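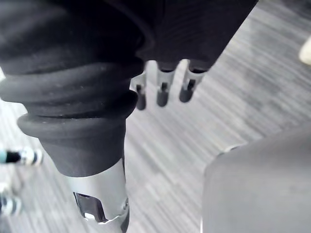

The Grultholm Herring and Aquavit Evening has reached its fourth year, a respectable age for an event at which the only compulsory activity is eating a fish you did not choose. It was held on 11th November in the old seed hall at Travberg, where 1416 tickets had been sold for a room that is comfortable with 1000. The dress code was "dark and practical", and most people had obeyed it. From the gallery the crowd was one long stretch of soft black fabric, gently folded and picking up lint, with here and there a bit of polished silver metal, usually a hip flask brought by someone who had seen the bar prices.

Those prices deserve a word. A thimble of Drodel, the caraway one, cost one token. A thimble of the dill one also cost one token, but you had to queue behind people who wanted to talk about dill. Tokens were sold only in sevens and the food stalls charged in fours, an arrangement that left a good part of the hall trying to swap spare tokens for pickled beetroot by nine o'clock.

The herring came mustard-cured, curried, fried, soused and, on the D'Amico stall, folded into a sort of ravioli. D'Amico is better known in the town for ice cream, and there was some nervousness as the pudding hour approached. It passed safely. The ravioli had the longest queue of the night and ran out after 70 plates, with the people at the back taking the news less well than the occasion called for.

There were speeches, though the microphone was kind and carried only half of them. A toast was drunk to the herring, another to the sea, and a third to the car park, which had been resurfaced in April. The accordion band then played until the lights came up, and for one number after that.

The raffle raised enough to buy 100 folding chairs for the hall, whose present ones fold whether asked to or not. First prize was a barrel of herring. The winning ticket was read out four times, and the barrel is still at the Travberg ticket office, where it can be collected any morning before noon - the sooner the better, say the staff.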